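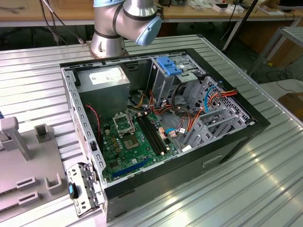 Plodberg Bench Kit: a robot cell for taking old desktops apart

Every April somebody asks us when a robot will be able to do the dishes. Plodberg does not do the dishes. It pulls parts out of retired office computers and puts them in holders, at the pace of a man reading the manual for the first time.

The kit is one arm, one two-sided gripper, a wrist camera and a set of gray plastic part holders, all meant for a grooved aluminum table. You bring the computers. Andum, our parent company, has a basement full of them if you run short.

What it is asked to do

Open the socket latch, take the CPU, take the memory, take the drive in its blue caddy. Each part goes into its own holder. Amparo Huamán, who wrote the job list, can do the whole thing in less time than the arm takes to make up its mind over the first latch. She has offered to race it for money.

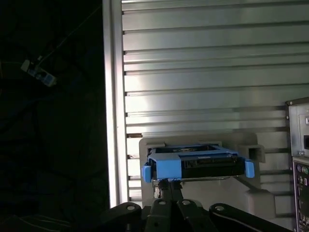

Where it stands on chores

Drives are the easy part. The caddy is big, stiff and blue, and it has handles. If laundry came in caddies we would have a very different page to show you. A sock has no rails and no right way up, so we don't quote for socks.

Memory sticks and CPUs need a gentler hand. Our test log at Hjaltested covers 500 part moves, and 20 of them ended with Teófilo Montoya walking over and doing it himself.

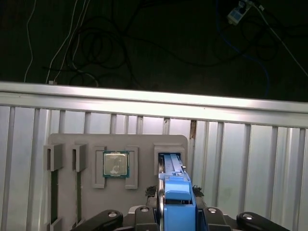 He has asked us to stop calling that "assisted mode," but the name is already on the button.

Cables are still yours. The arm will work near a loose bundle if the path is clear, but it will not tuck anything away, and it has no opinion about which connector goes where. Side panels are yours too – please take them off first and lay the case flat.

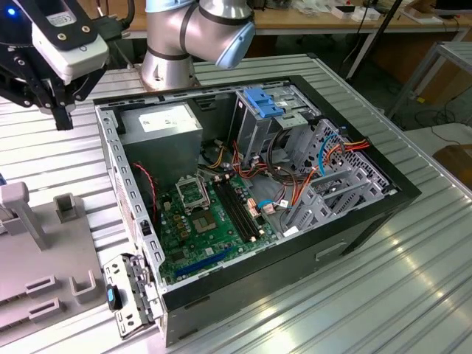
Screws are on the list for the next version, as they were for this one.

Ordering

Bench Kit, complete: part no. 510
Spare holder set: part no. 800
Table not included
Support by email through Lonetden, mornings only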